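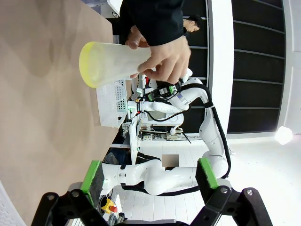

Call for Singers and Players: The Hingate Tune Book

Can you hold a tune in the shower? Do you have a fiddle, flute, concertina or cello that comes out less than you'd like? We're looking for 38 people to spend the fall learning, singing and playing a handwritten tune book from 1852, and we would love to hear from you, whether you've sung in choirs all your life or haven't opened your mouth in company since grade school.

Apply by 17 August 2024. How to do it is at the bottom of the page.

About the book

The Hingate Tune Book is small enough to fit in a coat pocket. It was kept by at least two people, going by the handwriting, and it was used hard: there's candle wax on the psalm tunes and what looks like a grocery list across the end of a waltz. Some pieces are hymns in four parts. Others are dances, marches, a few comic songs with verses missing, and one very odd lament with no title that several of us now can't get out of our heads.

As far as we can find out, most of it hasn't been played in public in living memory. Devendra Tiwari has been going through it page by page since June of last year and has made clean copies of everything legible. The spelling is wild and so are some of the harmonies. In a couple of places the bass and tenor seem to belong to two different songs, and we still haven't agreed whether to fix them or sing them as they stand (come and join the argument!).

What you'd be doing

There are two groups, and you can apply to either one or both.

The singing group works in four parts and takes on the hymns, the comic songs and the lament. You don't need to read music. Viorica Đorđević, who leads the group, teaches line by line and by ear, and sends out recordings of each part for practice at home. If you do read, you'll get the printed copies too, and you may be asked to sit next to somebody who doesn't.

The band plays the dances and marches and backs up the singers on a few of the larger pieces. Any acoustic instrument is welcome as long as you can carry it in yourself. We're well off for fiddles just now and would be over the moon to get some low notes: cello, bassoon, euphonium, serpent if you own such a thing. Valdemar Þorgeirsson runs the band and is happy to write out easier parts. You should be able to get through a simple tune at a walking pace, with stops.

Both groups come together for the last few rehearsals, and then we give two informal concerts, one in Esholm and one at Gilline. No solos unless you want one. No black tie, no audition, no memory test.

What a rehearsal is like

We start with a warm-up that's half stretching and half silly noises, then go straight into something everybody knows. New material comes after that, while people are fresh. There's a long break, and it really is long — a good deal of the best work on missing verses has been done over tea. The second half is usually slower and more careful, and we finish with a dance tune played too fast.

We'll also set aside a few sessions for working on the book itself. You can help compare the copies with the scans, try out guesses for the smudged bars, or dig through old newspapers for the comic songs. It's optional, and no experience is needed, but good eyesight or a good lamp helps. If you've ever enjoyed a crossword you will probably enjoy this.

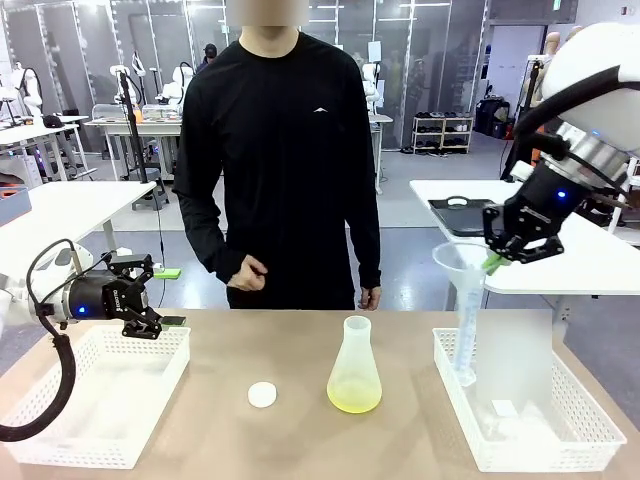
At the table, with a white basket on the front corner.

Where and when

Rehearsals are at Pilkington, in the large downstairs room, on weekday evenings. They begin in the second week of September and run until the first week of December, with one week off in the middle. We'll settle the evening once we know who's coming, so please tell us honestly which ones you can't do.

The room has level access from the parking lot, an accessible restroom and chairs both with and without arms. It can be chilly early on, so bring a layer. The Esholm bus stops outside, and there's a bike rack by the side door. If getting home late is a problem, put that on your form and Gebhard Lehner will try to match you up with a driver going your way. Last year nearly everyone who asked for a ride got one.

Who can apply

Anyone 16 or over. Under 18s need a note from a parent or guardian. You don't have to live in Esholm or have lived here long, and you don't have to be religious to sing the hymns or a dancer to play the dances. If you've moved here from somewhere with its own part-singing or dance music, please do tell us about it! Last time around we lost an entire evening to swapping harvest songs and it was a joy.

We'd particularly like to hear from:

Basses. Always basses.
People who used to play and stopped.
Pairs of friends or family members who'd like to learn together.
Anybody with a family connection to Hingate, or with old music tucked away at home.

We ask you to come to most of the rehearsals and at least one of the two concerts. Life happens, and if you miss a couple of weeks you'll be caught up.

What it costs

Nothing. Music, tea and practice recordings are all covered. We can't pay travel costs for everyone, but there is a small fund for people who couldn't come without it, and a single line on the form is enough to ask. We won't want to see receipts.

We have a handful of instruments to lend as well: two concertinas, a wooden flute with a temperamental low note, and a three-quarter-size cello.

Recording

The Esholm concert will be recorded in sound only, and the recording will be given to the people who took part. Afterward, with everyone's agreement, we hope to put the tunes and the clean copies online for anyone to use. If you'd rather not be recorded, you can still rehearse with us and play at Gilline.

How to apply

Pick up a form at the Pilkington front desk or ask for one by email through the contact page. It's one side of a sheet. We ask for:

your name and how to reach you
singing group, band or both
your instrument, if you have one, and how long since you last played it
evenings you can't do
anything that would make it easier for you to take part
a song or tune you love, and why

We do read that last answer, and several of them have ended up in the warm-up.

If more people apply than we have places for, we'll balance the parts first and then draw names. Everyone will hear back by the end of August, and anyone who misses out goes on a waiting list. People do drop out in the first couple of weeks, so it's a list worth being on.

Not sure yet?

Come to the open evening at Pilkington. We'll teach two pieces from the book from scratch, one hymn and one march, and you can sing, play or just sit and listen. The time will be posted on the front door and on the contact page. Bring your instrument if you like, and a friend if you're shy.

Questions about the singing go to Viorica, questions about the band to Valdemar, and everything else to Bhupendra Sengar, who looks after the forms and can usually be found at the front desk in the afternoons. Large-print and audio versions of this call are available from him too.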